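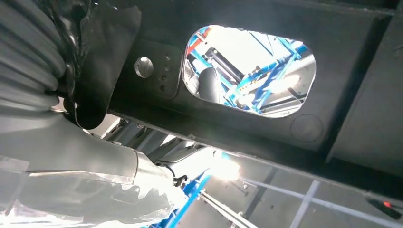
**OPINION / Perception & Planning**

# Your planner has never met a plastic bag

1/9/22

I have spent a good part of my working life being told that perception is solved. The people who tell me this have very nice slides. On the slides there is a mug, and around the mug there is a green box, and next to the green box is a number that starts with 0.9. I have nothing against mugs. I have simply never been paid to find one.

What I get paid for is closer to the picture at the top of this page: a wrist camera looking up at the underside of a black panel, with a rounded opening in it, some blue metalwork blazing away behind, a ribbed hose, a big gray pipe and a sheet of crinkled see-through film over part of the pipe. Two or three lights are pointed more or less straight at the lens. Somewhere in all that there are features a piece of software is supposed to find and treat as facts.

My complaint is with the software, and more exactly with the order in which we build it.

Most stacks I've worked on, including the one at Platden that I helped write and would like to apologize for, go like this. Perception produces a pose. Planning takes the pose and produces a path. Control takes the path and follows it. Each box is owned by a different person, and each hands its neighbor a single clean answer, the way you'd hand someone a sandwich. Doubt is what gets cut off with the crusts.

Take the opening in that panel. It's a gift in one sense, a dark shape around a bright one, with a thin shiny rim. Any edge detector written since I was in school will find it. But on the right side there is a light blooming white, and behind the hole are diagonal struts that have excellent edges of their own, much better ones than the black-on-black parts of the panel. A fitter that wants straight lines will find plenty. It will pick the loudest, report a confidence, and go home.

Then look left, at the little raised plate with one large hole and four small ones in an arc. That is the thing I would use. Five holes in a known pattern is about as close to a signature as a lump of metal ever gets. It's also black, sitting on black, with a wrinkled rubber flap hanging partly over one end of it. Our first version at Platden threw the whole plate away on views like this, because the model said the outline should be a complete rounded rectangle and the outline was not complete. The holes were fine. Nobody had asked the holes.

Gordon Beaulieu and I argued about this for most of October. Gordon wrote our planner, and his position was that perception should give him one pose or an error, and that anything in between was my problem leaking onto his desk. He was not being lazy. A planner that gets a cloud of possible poses has to do something with it, and what most planners do is take the average, and the average of two good guesses can be a point inside a beam.

So we tried it his way first. We took 439 recorded approaches and replayed them against the one-answer interface. In 23 of them the software committed to a pose I could see was wrong from across the room, and in every one of those the reported confidence was above our cutoff. We raised the cutoff. Now it refused around 200 of the replays, most of which had been perfectly good. That's the trouble with a single number. You can turn the knob any way you like and all you are choosing is which kind of stupid you'd prefer.

What helped was boring. We let the perception side say *which* features it was using, and which ones it couldn't see, and we let the planner ask for another look. That's it. A message type with a few more fields in it and a function called `look_again`, which Gordon wanted to name something more dignified. If the pattern of small holes is good but the opening is washed out, the planner can swing the camera a few degrees so the light isn't in its face. It costs time, up to 300 milliseconds a look on our setup once the arm has settled. People who make slides hate this figure. I'd pay it twice.

And then there is the film, for which I have no fix, only a grudge. Clear plastic is where every depth map I've ever trusted came to die. The planner we used before, a package called Drovis, had exactly two ideas about the world: occupied and free. Film is both. It's thin enough to push aside and quite capable of ending up wound around a wrist joint. Drovis would see a few bright wrinkles floating in space, file them as noise, and plan a lovely smooth path straight through. The tool we have now, Pralus, at least has a third category, "unknown," and charges extra to travel through it. It still can't tell film from fog. I'll take a program that knows it is guessing.

I gave a version of this rant at the Sepúlveda workshop and was asked, politely, whether a bigger network would make it all go away. Maybe some of it. A bigger network would probably find the plate. I'd still want it to tell the next box along that it found the plate by the holes, with a flap over one end, and that the bright patch on the right was anybody's guess.

Gordon now says the extra fields were his idea. The commit history is available on request.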